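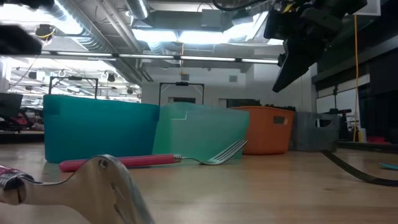 Four bins along the back of the table, red-handled fork in front

Okell Secret Ballot Set – for Model UN clubs and mock councils

I built the first Okell set after a mock Security Council in Ostville where we were tearing up notebook paper to vote for president. Handwriting everywhere, so it wasn't very secret! The set has ballot cards for over 40 delegates, a folding box with a lid that locks, 2 keys and a tally pad ruled for 5 rounds of voting.

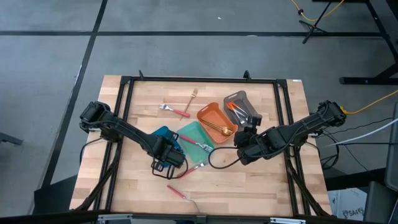

Counting is where most clubs slow down, so I print a colored stripe on each card to match the round it belongs to. Tip the box out, sort by stripe and you'll spot an old card right away. I like to count into something shallow with a rim, and a plastic tray like the blue one on that wooden tabletop would do fine – the cards are a little slippery when they're new.

The tally pad has a line at the bottom for abstentions, and a box to tick if you're using a two-thirds majority.
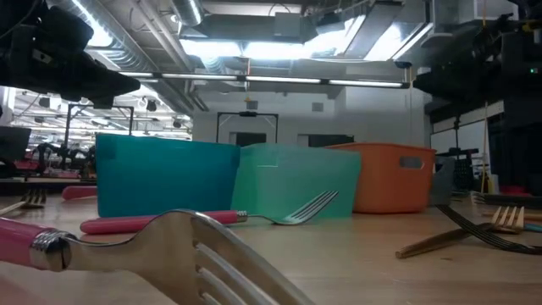 You also get 2 blank placards for late delegations. Refill cards come from Jallico, same size and same stripes, and they fit the older Kaplan boxes too (take the paper insert out first). Orders placed in December ship after the holidays.

Page updated 2024-06-04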